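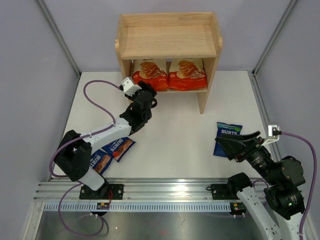 データ置き場 > 食べもの > ポテトチップス > Veno README

Veno:ポテトチップス食べ比べ記録

Venoは、私が家でポテトチップスを食べるたびにつけてきた記録を、ほかの人にも読める形に整えたものです。名前に深い意味はないです。最初に作ったファイルがたまたまこの名前で、変えるタイミングを逃したまま育ってしまいました。

中身はCSVが二つと、自由記述のメモを集めたテキストが一つ。記録は全部で300件、商品の種類でいうと132になります。同じ商品を何度も食べているので件数のほうが多いんですが、ここがこのデータのいちばん面白いところだと思っています。同じ味、同じ店、同じ人間が食べているのに、点数がけっこう動くんですよ!

分析用としてきれいなデータがほしい人には、たぶん向きません。スナックの好みの揺れとか、食感を言葉にするときの癖とか、そういうものを眺めるのが好きな人にはおすすめです。

入っているファイル

records.csv が本体です。一行が一回の試食。
products.csv は商品の一覧で、records.csv とは product_id でつながります。
memo.txt は試食中に書いた走り書き。誤字は直していません(直そうとしたら、誤字のほうが味をよく表していることがあって、やめました。「ぱりつ」とか)。

文字コードはUTF-8、区切りはカンマです。メモ欄の中に読点はあっても半角カンマは入れないようにしたつもりですが、前半の記録には混じっているかもしれないので、引用符つきで読み込んでください。

records.csv の列

record_id:通し番号。食べた順で、途中の欠番は書き損じです。
product_id:商品の番号。
eater:食べた人。A か B です。A が私、B はXiomara Iwasakiさん。
opened:開けてからどのくらい経っていたか。「直後」「当日」「翌日以降」の三つ。
crunch:歯ごたえ。1から5。
salt:塩気の強さ。1から5。おいしさではなく強さなので、5が良いわけではないです。
oil:油っぽさ。1から5。これも強さ。
broken:割れ具合。「少」「中」「多」。
again:また買うかどうか。「買う」「迷う」「買わない」。
memo_ref:memo.txt の該当行。ないこともあります。

総合点の列はありません。最初はあったんです。でも後から見返したら、自分の総合点は again とほとんど同じことを言っていて、しかも機嫌のいい日だけ一点高い。そういう列はないほうが親切だなと思って落としました。

products.csv の列

product_id:番号。
cut:カットの種類。「薄切り」「波型」「厚切り」「成形」。
flavor:味の大分類。うすしお、のり、コンソメ、酢、辛味、チーズ、その他。
flavor_detail:もうちょっと細かい味。自由記述です。
weight_g:袋に書いてあった内容量。
bought_at:買った店。略号で入れています。

商品名とメーカー名は公開版から外しました。食べた一回の印象で特定の商品に低い点がついているのを、そのまま外に出すのは気が進まなかったので。商品名で検索したい人にはごめんなさい。flavor_detail を読めば、好きな人にはだいたい見当がつくんじゃないかなとは思います。

カットの分類について

ここは質問がいちばん多いところです。「波型」は、断面が波になっているもの全部。波が浅くても深くても、厚くても薄くても波型にしました。「厚切り」は波がなくて厚いもの。だから厚みのある波型は「波型」に入ります。

Xiomaraさんは最後までこの分け方に反対していて、波型を浅いのと深いのに分けるべきだと言っています。気持ちはすごくわかる。深い波型は粉が谷にたまるから、味の出方がまるで違うんですよね。最初の一口が強くて、あとからじゃがいもが来る。浅い波型はその逆で、わりと薄切りに近い。ただ、境目をどこに引くかで二人の意見が合ったことが一度もなくて、合わないまま列にすると A と B で別の分類になってしまう。というわけで今の版では一つにまとめています。memo.txt には「谷深い」「谷浅い」と書いてある行があるので、気になる人はそこから拾ってください。

「成形」は、生地を型で抜いて揚げたり焼いたりしたタイプ。ポテトチップスに入れるかどうかで一悶着ありましたが、私は好きなので入れました。記録者の特権です。

集め方

試食のルールはゆるいです。でも、ゆるいなりに守っていたことがいくつかあります。

袋を開けたら、まず割れていないのを一枚取って食べる。これで crunch をつけます。次に割れたのを二、三枚まとめて食べて salt と oil。最後に袋の底のほうを少し。底は塩がたまっているので、点数には入れずメモだけにしました。

飲みものは水か、味のついていないお茶。コーラと一緒に食べた記録が前半に何件かあって、それは消しました。コーラはずるい。何でもおいしくなる。

夕食の直後は避けています。空腹すぎるときも避けたかったんですが、こちらはあまり守れていません。帰り道に買って、家に着いたらもう開けている、という日がどうしてもあるわけで……。空腹度の列を作っておけばよかったと、今でもたまに思います。

点数はその場でスマホのFultentに入れました。Fultentは表をつけるだけの小さなアプリで、凝ったことは何もできないんですが、片手の親指だけで入力できるのがとにかくありがたい。もう片方の手は油まみれですからね。書き出したCSVを、パソコンで列名だけ直して今の形にしています。

買った店

bought_at の略号は三つです。

L:Lawal。駅の反対側にある食料品店で、輸入ものが多い。80件はここで買った袋の記録です。酢の味が妙に充実していて、flavor の「酢」はほとんどがL。
W:Werkolska。商店街の端の菓子の卸で、小売もしてくれます。棚の並びがしょっちゅう変わるので、同じ商品をもう一度買おうとして見つからないことが多い店。again が「買う」なのに二回目の記録がない商品は、だいたいここのせいです。
O:その他。スーパー、コンビニ、旅先の売店、もらいものなど全部。

店による差を見たい人がいるかもしれませんが、あまりおすすめしません。Lでは酢と辛味ばかり買っているし、Oはうすしおに寄っています。店の差に見えるものは、ほぼ味の差です。

開封後の記録

opened の列は途中から足しました。きっかけは、前の晩に輪ゴムで留めておいた厚切りを翌日に食べたら、思ったよりずっとおいしかったことです。角が取れたというか、塩がなじんだというか。crunch は当然下がります。でも again は下がらなかった。これは記録しなくては!と思って、それまでの分もメモを頼りにさかのぼって埋めました。

さかのぼって埋めた分は、正直さの点でちょっと弱いです。メモに「昨日の」と書いてあれば翌日以降、何も書いていなければ直後にしました。「直後」が多めに出ているのは、そのせいもあるはず。

薄切りは翌日になるとつらいです。湿気ると一気に紙っぽくなる。波型はその中間で、成形は丈夫。留め方は輪ゴム、洗濯ばさみ、缶に移す、の三通りを試しましたが、列にはしていません。memo.txt に「缶」とだけ書いてある行がそれです。個人的には缶が好きです。開けるときの音がいいので。

数字の偏りについて

A(私)は塩気に甘いです。塩が強くても3をつけがち。B は逆で、同じ袋を食べて私が3、Xiomaraさんが5ということがよくあります。二人の salt を混ぜて平均するのはやめておいたほうがいいと思います。eater で分けて見てください。

辛味は二人とも頼りになりません。辛いと crunch の評価が飛びます。口の中がそれどころじゃなくなるからで、辛味の crunch がやたら3に集まっているのは、よくわからなかったときの3です。

weight_g も揃っていません。いちばんよく出てくるのは80で、次が小袋、それから輸入ものの大袋。大袋は食べ終わるまでに日数がかかるので、opened の「翌日以降」が増えます。量と食感を並べてグラフにすると、いかにもそれらしい右下がりが出ますが、飛びつかないでください。私は一回飛びつきました。

broken は店から家までの運び方にかなり左右されます。自転車のかごに入れて帰った日は、どれも「多」です。雨の日はリュックに入れて背負うので、これもひどい。商品の特徴だと思って読まないほうがいいです。

使ってほしくない使い方

健康とか栄養の話には使えません。成分の列はひとつもないですし、この量を食べた人間がどうなったかという列もないです。

メーカーの格付けにも使わないでください。商品名を外してあるのはそのためなので、推理して復元して順位表にする、というのは勘弁してほしいです。

それ以外は好きに使ってもらって大丈夫。表計算の練習に使いたいという人もいて、欠損と表記ゆれがほどよくあるから教材にちょうどいいと言われました。ほめ言葉として受け取っています。

更新の記録

1月24日にこの版を出しました。変更点は、総合点の列を削除、opened を追加、店の略号を三つに整理、の三点です。

2月に次の版を出すつもりでいます。予定しているのは、flavor の「その他」をもう少し分けること。いま「その他」には、焼きとうもろこし風、梅、きのこ、それから何の味だかついにわからなかった緑の粉のやつが全部一緒に入っていて、さすがに乱暴だなと思っています。梅は独立させます。きのこは迷っています。

波型の浅い深いについては、Xiomaraさんが「谷の深さを爪で測る」という方法を提案してくれていて、二人で試しているところです。爪を立てた瞬間に割れるので、まだうまくいっていません。

連絡など

間違いを見つけたら、record_id を添えて教えてもらえると助かります。「この点はおかしい、もっと高いはず」という意見もときどき届きますが、それは直しません。ただ読むのは好きなので、送ってください。おすすめの酢味があれば、それもぜひ。

利用条件は、出どころとしてVenoの名前を書いてくれればそれで十分です。加工も再配布もどうぞ。CSVを手元で直したときは、どの列を触ったかだけメモを付けておいてください。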